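4.2 Play food as a stand-in

Studies of table setting often swap real groceries for play food, and the swap is usually defended in one sentence. We doubt that one sentence is enough. Corn is a fair test. The cob we used is bright yellow and glossy, with kernels of one size from the base to the rounded tip (Figure 6). Real ears are seldom so even, and a rater who sorts food by looks may be sorting by shine.

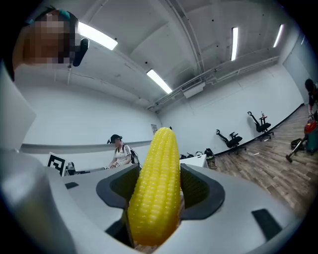

Figure 6. Artificial ear of corn, held upright.

4.3 The table and what is on it

Rattanakul's coding sheet, which we took over from the Somboon study, gives 8 points to a table that "reads as a kitchen." The phrase is vague, and the 315 ratings we collected with it should be treated with care. 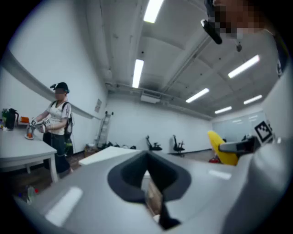
Figure 7. White table with objects, and part of the room.

Our main complaint about the sheet is that it scores objects one at a time and ignores what surrounds them. A kettle earns its points wherever it stands. In Figure 7 a black kettle shares a white table with a small potted plant and a glass container of something orange on a saucer, and on the sheet that does well. A ladder against the back wall and office chairs along the back of the room cost it nothing. Whether people set a table the same way in such a room as they would at home is an open question, and the Somboon authors do not ask it. Until someone does, we would not carry the scores over to homes.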